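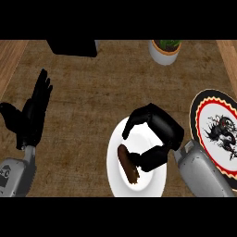 Every spring I get the same itch to do something about the wooden tables in this house, and every spring I have to talk myself out of dragging the sander up from the basement. Most old tabletops don't need sanding. They need a good wash, a bit of oil and an afternoon when you aren't expecting company. A brown top with darker blotches and faint streaks all over it, like scratches, can look tired, I know, but I've come to like that mottled look, and a lighter, orange-toned wood next to it only makes the brown seem richer (to my eye, anyway!). So before you strip anything, try the gentle way first and live with it for a week or two.

## Washing

Start with a bowl of warm water and a small squirt of dish soap, nothing fancier. I use 500 ml of water, because that's the size of my old enamel measuring jug and I've never seen a reason to change. Wring the cloth out until it hardly drips, wipe along the grain, and go over it again with plain water on a second cloth. Then dry it right away with a towel. Puddles are what lift the grain and leave you with that fuzzy feeling under your hand.

If there's a sticky patch that won't budge (jam, in our house, it is always jam), lay a warm damp cloth over it for 4 minutes and then nudge it with the edge of an old plastic card. Don't be tempted by a knife.

## White rings

A white ring from a mug is usually moisture sitting in the finish, and it's much less of a disaster than it looks. My neighbor Fernanda Barros swears by a hair dryer on the low setting, kept moving, and I've had good luck with that myself. If some of the ring is still there the next day, rub in a dab of plain petroleum jelly, leave it overnight and wipe it off in the morning.

Black rings are another story. Those have gone down into the wood, and I leave mine alone and put the fruit bowl on top.

## Oiling

Oil is only for tables with an oiled or bare surface. Put a drop of water somewhere out of sight: if it beads up and just sits there, the table has a varnish on it and the oil will stay on top and go gummy. Dust and a little paste wax is all a varnished table wants.

For the ones that do drink it in, I use plain food-safe mineral oil. Pour a little on a lint-free rag, work it in with the grain, wait 60 minutes, and buff off every bit that hasn't soaked in. Two thin coats beat one thick one every time, and you'll be glad of the patience when your sleeves don't stick at dinner.

**Please be careful with the rags.** Mineral oil is fairly tame, but linseed and other drying oils can heat up and catch fire in a crumpled rag. Lay them out flat outdoors, away from the house, until they're dry and stiff.

Next I'll write up what I do with wobbly chair legs, which is mostly wood glue and a long strap.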